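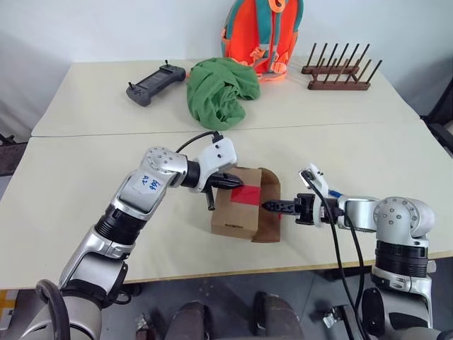
Großer Tisch in Cremeweiß mit hellbrauner Kantenleiste, hinten Platz für Rucksack und Holzgestell, vorne ein Karton.

Tisch Purnau – viel Fläche, wenig Drumherum

Wer gern alles auf einmal ausbreitet, wird diesen Tisch mögen. Purnau ist unser größtes Modell und seit dem Frühjahr wieder in Cremeweiß zu haben, dem Farbton, nach dem wir im Laden am häufigsten gefragt werden. Er ist wärmer als reines Weiß und verträgt sich wunderbar mit kühlen Wandfarben – ein blasses Blau dahinter, und der ganze Raum wirkt gleich heller!

Die Platte ist zweigeteilt. Zwischen hinterem und vorderem Teil läuft eine feine dunkle Fuge über die ganze Länge, und nach ein paar Wochen benutzt man sie ganz von selbst als Grenze: hinten bleibt liegen, was liegen bleiben darf (der Rucksack für die nächste Tour, das Tuch, der Controller von gestern Abend), vorne wird gearbeitet, gepackt, gefaltet. Ein Karton passt bequem auf den vorderen Teil, ohne dass hinten etwas weichen muss.

Die Vorderkante ist mit einer schmalen hellbraunen Leiste abgesetzt. Ein kleines Detail, aber wir lieben es, denn so bekommt die große helle Fläche einen Abschluss und wirkt auch in Wohnräumen nicht nach Werkstatt.

Für wen?

Purnau steht bei unseren Kunden in Nähzimmern, Ateliers, Hauswirtschaftsräumen und ziemlich oft im Flur hinter der Haustür, wo vor dem Urlaub gepackt wird. Oriana Cabral, die bei uns die Tischserie entworfen hat, nutzt ihren eigenen zum Zuschneiden von Zeltstoff und zum Verpacken von Päckchen, manchmal beides am selben Nachmittag. Als Esstisch geht er natürlich auch. Wir würden ihn dann allerdings frei stellen und nicht an die Wand, damit von beiden Seiten Stühle drankommen.

Maße und Ausführung

Länge: 300 cm
Höhe: 76 cm
Farbe Platte: Cremeweiß
Kante: hellbraun
Teilung: zwei Plattenteile, hinten und vorne
Gestell: Brurnanach, in Schwarz oder Hellgrau
Lieferung: zerlegt, in drei Paketen
Preis: 2899 Euro inklusive Lieferung bis in den Raum

Auf Anfrage bauen wir Purnau auch in 270 cm Länge. Der Preis bleibt gleich, die Lieferzeit verlängert sich um gut zwei Wochen.

Aufbau

Zu zweit braucht man dafür etwa eine Stunde. Zuerst das Gestell zusammenschrauben und ausrichten, dann den hinteren Plattenteil auflegen und locker befestigen. Den vorderen Teil dicht heranschieben und erst danach alle Schrauben festziehen. Steht der Tisch an einer Wand, bitte einen Fingerbreit Luft lassen, vor allem in Altbauten mit unebenem Putz.

Pflege

Feuchtes Tuch, ein Tropfen Spülmittel, fertig. In der Fuge sammeln sich mit der Zeit Krümel und Fadenreste, die holt man am besten mit einem weichen Pinsel heraus. Scheuermilch und Schmutzradierer bitte weglassen, die machen die Oberfläche stumpf. Heiße Töpfe nur mit Untersetzer abstellen.

Passt gut dazu

Rollcontainer Bevero, der mit etwas Spiel unter die Platte fährt und drei Schubladen hat. Und die Leuchte Østergaard mit Klemmfuß, die an der Vorderkante genauso hält wie an den Schmalseiten.

Farbmuster von Platte und Kante schicken wir gern kostenlos zu. In der Ausstellung steht Purnau in voller Länge, am Samstag auch nachmittags – bringt ruhig mit, was bei euch später darauf liegen soll, und probiert es aus!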